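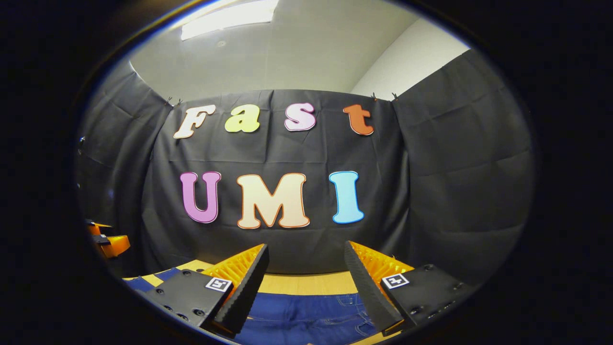 Jeans station, gripper's-eye view. Yes, we decorate.

I've been collecting demonstrations for a folding model since March and I have opinions now. A thread, mostly about pants.

The setup: you hold a gripper in your hand, the gripper has a camera on it, and you do the chore. Fold the jeans. Mess up the jeans. Fold the jeans. The model gets everything the camera saw and everywhere the gripper went. You get a sore thumb.

Our target for denim is 292 good episodes. The word "good" is doing a lot of work in that sentence and I would like it to get paid more than I do.

An episode is bad if: you dropped the waistband, you hesitated long enough to look like a strategy, your sleeve wandered through, the tracking lost its mind, or Eglė asked if you wanted coffee and you nodded with your whole upper body.

Eglė Venckus runs our review queue. She watches every fold at double speed and writes notes. My favorite so far: "left leg fine, right leg appears to be a different philosophy."

The square markers on the finger mounts are how we get the opening width out of the video. Cover one with a pant leg at the wrong moment and you have a lovely recording of a gripper doing who knows what. I've made several of these.

On the black cloth. We started with a bare wall, and the wall was fine until the afternoon, when the sun came through and the tracker decided the table was drifting toward the parking lot. Cloth went up that night.

Then the tracker complained there was nothing to look at. Plain black cloth, plain table, no features, very tasteful, completely useless. So now there are big pastel letters on it. They look like a kindergarten door and my drift numbers have never been better.

(I wanted them to spell something ruder. I was outvoted.)

The letters say Fast. I averaged 41 seconds a fold last week. My mother does it in nine, while on the phone.

Someone asked why not just record one perfect fold 200 times. We tried it! That was the first batch, code name Lepik, all folded by Gerd Sauerland, who folds like he's being inspected. Same start pose, same corner, same everything.

The Lepik model was flawless as long as the jeans arrived exactly the way Gerd likes them. Turn them a quarter and it would close politely on bare table, lift nothing, and fold the nothing in half.

So the second batch, Grenitmont, is all chaos. Before each episode you throw the jeans down and take what you get. Pockets up, pockets down, one leg inside out, the shape we call "the pretzel." 260 episodes recorded, and I have personally lost an argument with at least half of them.

Things I did not expect to care about: pocket seams. The fingers are soft and ribbed and they bend around whatever they touch, so a thick seam feels totally different from a single layer. I can now find a back pocket by how the gripper squirms. Not sure where that goes on a resume.

Also recovery. If you miss the grab, the temptation is to stop and delete. Eglė wants us to keep going and fix it, because a model that has only seen success has no idea what to do at the first wrinkle. I've decided to take this personally in a healthy way.

Gerd still re-squares the jeans before he throws them. He thinks we can't tell. Eglė has a folder.

Questions from replies:

Yes, you can use the other hand. Two grippers is a separate set and a separate shoulder problem.

No, it doesn't do fitted sheets. Nothing does fitted sheets. Please stop asking.

Yes, it's the same few pairs of pants over and over. They've gotten very soft. One of them is mine and I'd like it back after the eval.

Next up is towels. Gerd is already very excited about the corners.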